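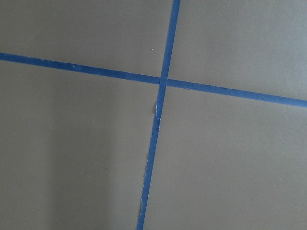

Blue tape, gray surface, ragged edge. Day one of the grid system.

Home Feed Topics Sign in

We use cookies to improve your visit. Accept / Manage

So Merenari's layout guide says to tape your floor into squares and every item will "find its place." I have doubts.

Painter's tape is made to come off. Asking it to mark a floor for months seems like a lot. The guide promises 85 percent less clutter. Measured how?

Also, tearing it by hand leaves fuzz along the side. Use a blade, which the guide never mentions. 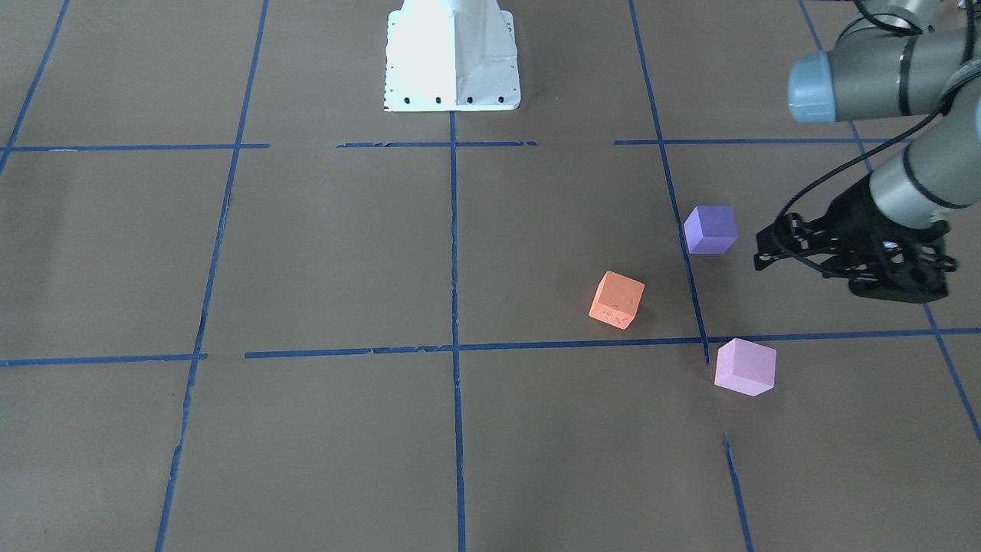
Satow: ours held up fine at Hullton for 2 months, you just have to press the edges down hard.

Two months with how many people walking on it, though?

My lines are a bit crooked and there are gaps. I'm not redoing them. If a square only works when it's perfect, it doesn't work. Checking again Sunday.

Recent
Is shelf liner worth it?
Sundqvist bins, 10 weeks in
Labels that peel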